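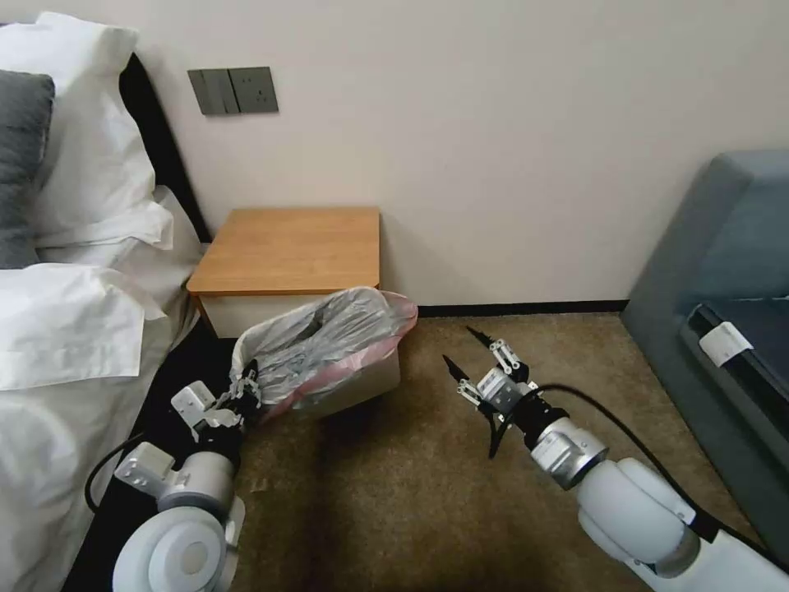

How often should the bedside trash be checked in a guest room?
Every turnover, and once more in the evening if the guest is staying on.

Room check, bedside corner, Gallthorpe house, April. I do this one after the bathroom, and I give it 15 minutes because I like to poke at things!

1. Outlet and switches by the bed: OK. Plate sits tight, every switch clicks. I plugged in my phone charger too (it worked).
2. Nightstand: OK. Top wiped, drawer runs fine. Last month it stuck and I was at it with a candle stub forever.
3. Wastebasket and liner: see below. 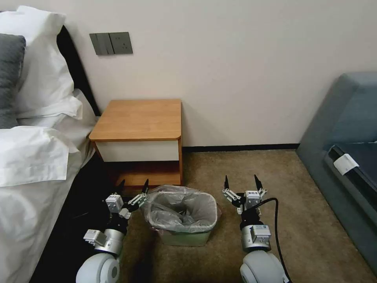 Item 3: wastebasket on the carpet by the nightstand.

The liner has to fold over the rim all the way — if it slips, the next apple core goes straight onto the plastic and you're scrubbing. We buy the bags in boxes of 300 and I'd still take the thicker ones from Prasitz. Tie the old bag before you lift it, please, and feel for
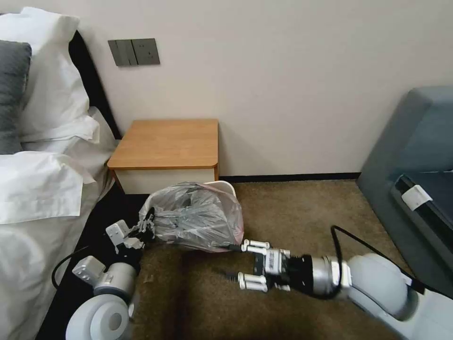 anything sharp from the outside first. Razor blades are my big worry. Never push the trash down with your hand!

4. Walkway between bed and sofa: OK, no cords across it.
5. Carpet edge: watch. I'll look again next round. 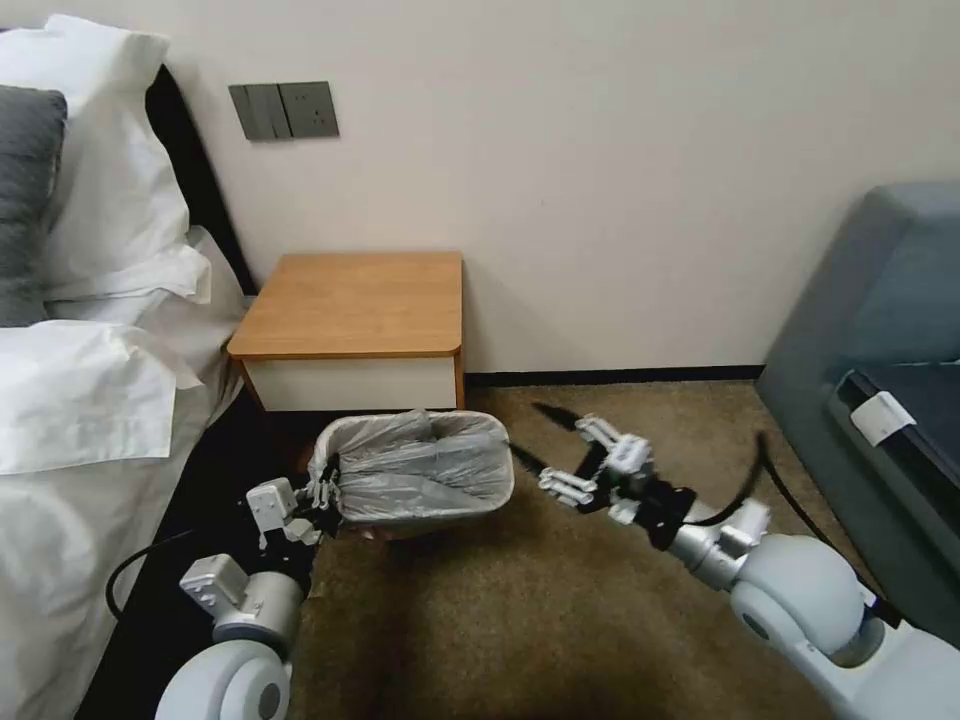
Reginald Abernathy wrote back that he'd like the basket rinsed every time as well, and that the Kendville house already does it. Fine by me — I've added it as item 6.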